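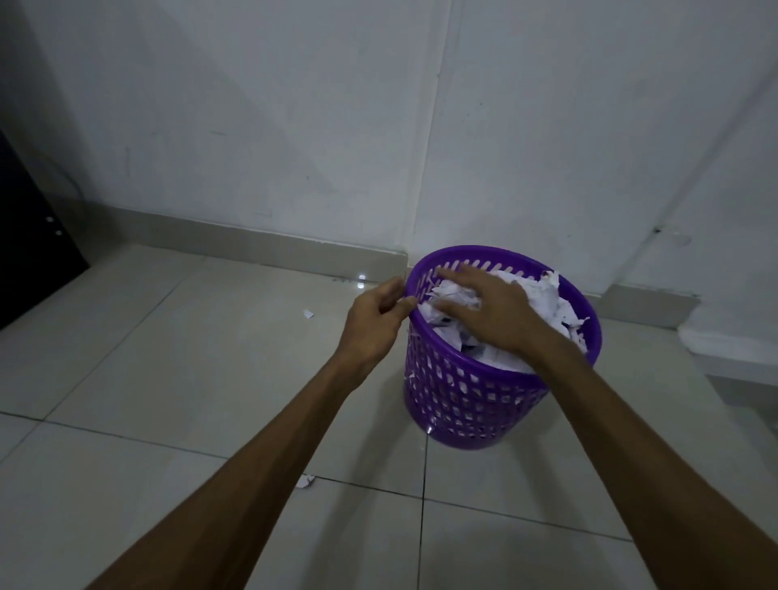
Nothing goes out of the house until it's been read, my aunt told me over the phone, and by read she meant by her, and by her she meant in the spring, when her hip would be better. I had called to ask what she wanted done with my uncle's papers. It was July.

My uncle had spent the last ten years of his life writing the complete history of Reletton, a town that had gotten along without one since it was founded. He worked in the back room with the door shut and the radio on. The manuscript ran to 2000 pages, and when he died he had brought the story up to the digging of the second well.

I was the relative without children, so I got the job. I drove down with a sleeping bag and a cooler and let myself in with the key from under the flowerpot, where everybody in Reletton kept a key, according to page 401.

The first chapter was fine. It had weather in it, and a mule. The second chapter was also the first chapter, with a different mule. By the fourth I understood that my uncle had never thrown out a draft in his life, he had only given it a new number and gone on. There were eleven foundings of Reletton. In one of them the settlers stopped because a wheel broke, in another because of a vision, and in a third because the people in Ponce, the next town over, had asked them to keep moving and they had done so for a mile and a half.

I read until my eyes hurt and called my aunt.

"Is it good?" she said.

I said it was thorough.

"Am I in it?"

I said I was only up to the wells. She told me to look further on, and I said there wasn't any further on. There was a pause in which I could hear her television.

"Forty-six years," she said, "and he stopped at a well."

Then she told me about the publisher. A firm called Skesine had written to him, years back, offering to print the book if he could get it down to 80 pages and send them a check. He'd been so insulted he wrote a chapter on it. I found the chapter. It was the best thing in the pile - short and mean and full of adjectives - and he had filed it under Drainage.

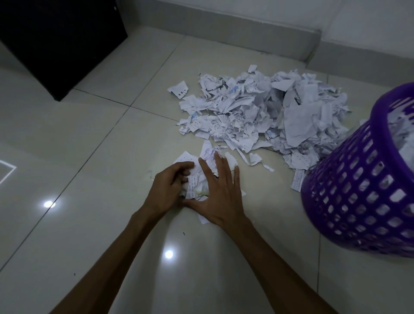

My aunt changed her mind at six the next morning, which was when she usually did it. She had slept on the matter, she said, and she did not care to have the neighbors going through the trash and finding out about the mule. I was to keep one founding, whichever had the best manners, and tear up the rest by hand. So I sat down on the tile floor and tore. Before long I had a heap of scraps in front of me, white mostly, with rows of little marks still running across some of them, and I was gathering it up in both hands like a man trying to save a cake. Wheels, visions, mules, all of it. A piece that said "and thereafter" stuck to my wrist and came with me to lunch.

I kept the founding with the wheel. I kept Drainage too, and didn't mention it.

She called again while I was loading the car. She'd been thinking, she said, and maybe there ought to be a copy for the library in Flalteck, which had a shelf for this kind of thing. How much was left?

I told her nineteen pages.

"Well," said my aunt, "put me in it somewhere."

So I went back inside and found a pen. She arrives on the second wagon, in a blue hat, and it's her idea to stop.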